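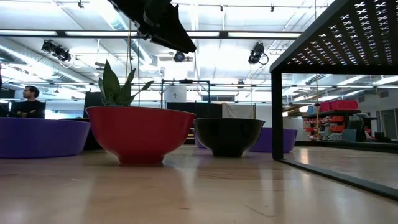

Why do bowls have sloping sides?

Sloping sides let bowls of the same shape sit one inside another, so a whole stack takes up little more room than a single bowl.

Putting dishes away is a job that people of every age can learn. The Litville Children's Library has prepared this page for young readers who would like to help at home or at school. It was written by Imani Kaijage and checked by Zulmira Vilela.

Sorting comes first. Put bowls with bowls and plates with plates. Within each group, place the widest piece at the bottom and the smallest on top. A stack built the other way may tip over. Ask an adult to move anything heavy or chipped.
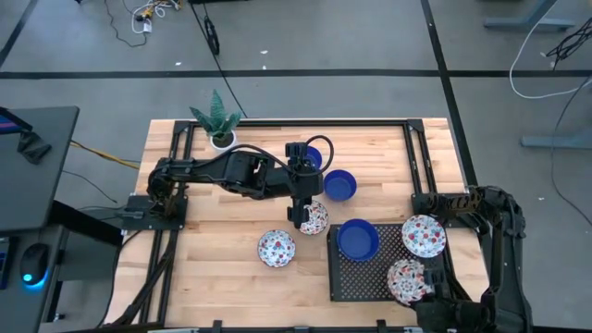
Washed dishes need air before they go into a cupboard. A rack with holes lets water drip through and lets air reach the underside of each dish. A flat, black rack with small round holes can hold different kinds of dishes, such as a deep blue bowl and a flowered plate. Bowls drain best when they are turned upside down.

Words to know
Rim: the top edge of a bowl or cup.
Foot: the narrow part that a bowl stands on.
Perforated: having many small holes.

Readers may borrow the library's book on kitchen tools at the front desk.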